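Sarow arm: sink cell, simulation gallery
Build notes by Drita Mladenović
Posted Thursday, August 19, 2021

Sarow is a countertop arm that four of us are building in a shared workshop. Velimir Kneževič does the links and joints, Ainhoa Zabala does the wiring and the motor drivers, Milovan Stan writes the planner, and I keep the simulator running. The physical arm currently has three working joints and a shoulder that is back on the bench for a new bearing seat. Until that is done, all of the reaching work happens in software.

The test task is clearing a kitchen sink: reach over the rim, go down into a basin, close on one item, come back up without touching the faucet. We picked a sink for the steep walls. On a flat table the planner can come in from nearly any side and will look better than it is.

The renders on this page come from the July model of the cell. Collision shapes are simpler than what is drawn. Each basin is five flat slabs, the faucet is a chain of capsules, and the marble counter is a single box. The full scene loads 73 collision shapes.

View from the gripper end, looking down into the sink:

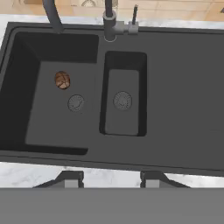
Wrist view. Fingers open, one brown item next to the main basin drain.

The item has a mass of 354 grams in the model, and its friction value was picked by hand. It is too heavy for its size, and I left it that way because light objects jittered against the basin floor at our step size. Zorica Begović suggested a smaller step for contact only. That is on the list.

The dark sink is a problem for the segmenter. Brown on charcoal gives very little contrast, and the shadow along the upper basin wall was being labeled as an object in the early runs. Raising the ambient light fixed the label and made the images useless for comparison with the workshop, where the lighting is bad. The current build keeps the shadow and masks the walls using the known sink geometry. It works as long as the camera pose is right.

Both drains use the same mesh at different scale. The slots are a texture with no depth, so a fingertip slides over them as if they were solid. Do not use this scene to test anything that has to hook into a strainer.

The base position took longer than the rest of the cell combined. Mounted at the back corner, the arm could reach the main basin only with the wrist close to its limit, and the elbow swept through the faucet on the way out. Moving the base to the front of the cabinets, toward the left side, cleared the faucet but put the forearm low over the counter edge. Milovan added a cost term that holds the elbow up until the wrist has crossed the rim.

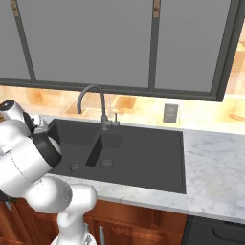

With that term in place we ran a batch of 4,000 random start poses against the main basin. The planner returned a path for 2,660 of them. Most of the failures start with the forearm already inside the counter clearance margin, so they should have been thrown out before planning. The sampler now checks the margin first, and the batch has to be repeated before the number means much.

The small basin has not been batch tested. It is narrow, and the open fingers leave little room on either side. Velimir has drawn a slimmer finger bracket that uses the same pads. The first pair is printed and does not fit the slide, by a small amount, on one side.

Open items for the cell:

Contact step size, see above.
The faucet lever is a fixed body. It should be a hinge.
Cabinet doors have no collision shape at all, so the arm can pass its elbow through them without a warning.
Joint limits in the model file are still from the old shoulder.

Scene files are in the workshop share under sarow/cells/sink. Use the July folder. The older one has the base in the back corner and will load without complaint.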